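Régler le suivi d'obstacles en rue étroite avec Drilteo

Le module de perception perd souvent un véhicule qui passe très près du capteur : la boîte englobante se coupe en deux et le planificateur freine pour rien. Floor Aerts a repris les réglages pour la branche de March.

1. Ouvrez le fichier de configuration du suivi et passez la durée de rétention à 8 images.
2. Descendez le seuil d'association à 70 % - pas plus bas, sinon les poteaux se mélangent aux véhicules.
3. Activez la fusion des boîtes tronquées. L'option est désactivée par défaut.
4. Relancez la séquence 831 et comparez les deux journaux.

Vérifiez surtout les objets flous au premier plan. Un petit véhicule au loin doit garder son propre identifiant.
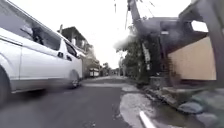
Fourgon blanc au premier plan, petit véhicule blanc au fond de la rue.

Si l'identifiant change encore, videz le cache de Grivico et recommencez à l'étape 2.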